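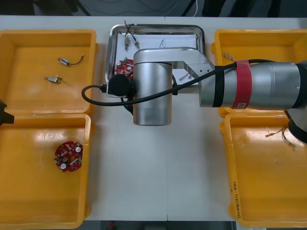 Home Articles Issues Authors About

We use cookies to remember your reading settings. Accept | Manage

4. How menders lay out their small parts

4.1 The diaries

When we first asked the members of the Bultside mending network to write down how they kept their small parts, we expected short answers, and we were very happily wrong. We received 46 diaries, and several of them ran to many pages, with drawings in the margins and (in one case) a pressed flower. Between them they hold 1,668 entries, which Siu-ming Liu read through twice before any coding was done, once for sense and once for the words people used to name their pots, tins, lids and trays.

Those words deserve a moment. A mender who writes "the good tin" every evening for a fortnight is telling us something about how that tin is used, even when the entry itself only says that a radio knob was put back in it. We kept such names as they were written and grouped them later, so that "good tin", "proper tin" and "Dad's tin" remain three separate names in the tables, though all of them were coded as a lasting home for parts as opposed to a resting place for the length of one job.

4.2 Homes and resting places

The difference between a home and a resting place came up so often that we ended up building most of this section on it. A home has a fixed spot, usually on a shelf or in a drawer, and its owner can name what is in it from another room. A resting place is set down near the hands when a job begins, and the diaries are full of small worries about it: whether it is too deep, whether the cat can reach it, whether the screws from the lid have been mixed with the screws from the base.

Menders who worked in kitchens liked saucers and egg boxes. Those with a bench of their own leaned towards shallow open trays, and quite a few wrote warmly about having one tray that differed from all the rest. One diary calls this "the landing tray", a phrase we have gladly borrowed for any odd one out that sits between matching neighbours. Matching trays are pleasant to look at and easy to stack, but they ask the mender to remember which is which, and a tray of another material gives the eye somewhere to start. Figure 2 shows an arrangement of this general sort.

We should add that colour was mentioned less than we had hoped. Only 15 diaries gave the colour of a container at all, and most of those did so in passing, while complaining about its lid. The Satbridge members, who meet in a well-lit hall, wrote more about glare and shadow, and it may be that colour matters more to people choosing trays than to people who have lived with them for years – we would dearly like to ask them again.

Figure 2. Four yellow plastic trays, two on each side of a white tabletop, with a rectangular stainless steel tray between them. 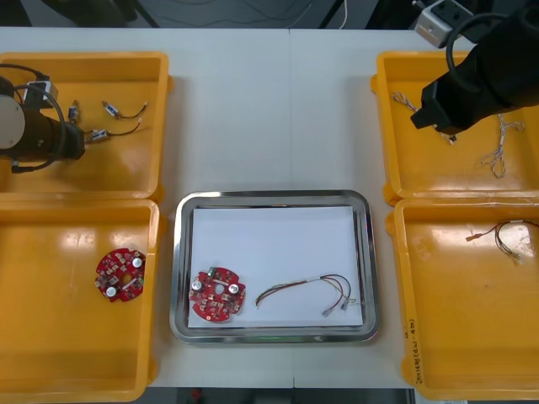
4.3 Clearing away

Most entries stop when the job stops, so we know far less about clearing away than about setting out. Where it is described, it tends to go in one of two ways. Some menders empty each resting place back into its home before standing up. Others leave everything as it lies and come back to it after supper, or in April, when the evenings grow lighter. Both groups were fond of their own way and rather stern about the other.

Related articles
Buttons, jars and memory: notes from the Satbridge drawers
What the Pētersons shed inventory leaves out
Fludico labels and the home workshop
Reading 500 shopping lists for string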